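Ticket: Hand pose drops out during wiping demonstrations
Project: Dorno (bimanual demonstration capture)
Component: marker cube tracking, Lindsay pipeline
Priority: High
Status: Resolved, monitoring
Opened: 2/4/23

Summary

The Clotden site reports that the recorded pose of one or both hands is lost for short periods during tabletop wiping tasks. The affected episodes pass the upload check but are rejected during trajectory conversion. Pick and place episodes recorded with the same equipment are not affected.

Reported behavior

The pose of the right cube jumps by several centimeters and returns to its earlier track within a few frames. In the worst episodes the cube appears to rotate by a quarter turn and back. The left cube shows the same fault less often. The site restarted the capture software and repeated the camera calibration before opening this ticket. Neither step changed the result.

Initial response

Support requested the raw video, the calibration file and the cube definition file for a set of 300 episodes. The site was asked not to delete the rejected episodes, as they are needed for comparison. Recording of wiping tasks was suspended at Clotden until further notice. Other tasks continued.

Investigation

Calibration was ruled out first. Reprojection error on the supplied file was within the accepted limit, and reprocessing with the previous calibration produced the same jumps at the same timestamps.

Support then reviewed the video against the pose log. Wiping a small plate brings the two hands close together near the front edge of the table. In this posture the cubes can turn so that only one face of each is seen clearly by the head camera, and a pose computed from a single face is known to be unstable.

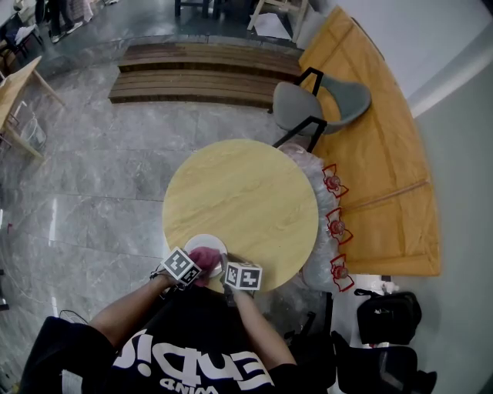
The solver accepts a single face when no second face is found, and it does not compare the result with the preceding frame. Two solutions with nearly equal error are therefore possible, and the solver may alternate between them. This accounts for the quarter turn noted by the site.

A second fault was found in the cube definition file. Two marker identifiers on the right cube had been entered in reverse order when the file was moved to the Molau format. The error has no effect unless one of those two faces is the only face detected, which explains why the right hand was affected more often.

Corrective action

1. The cube definition file was corrected and reissued to all sites.
2. Single-face solutions are now checked against the last accepted pose. A solution that fails the check is marked as missing.
3. Gaps of up to 4 frames are filled by interpolation. Longer gaps cause the episode to be flagged for manual review.

Verification

The 300 episodes were reprocessed with the corrected file and the updated solver. All but 3 converted without error. The remaining episodes contain long gaps in the right hand pose and have been excluded from the training set.

Open items

The site is to resume wiping tasks and submit the next 1000 episodes under the standard procedure. The gap limit will be reviewed in May. Requests for a larger cube should be filed as a separate ticket under hardware.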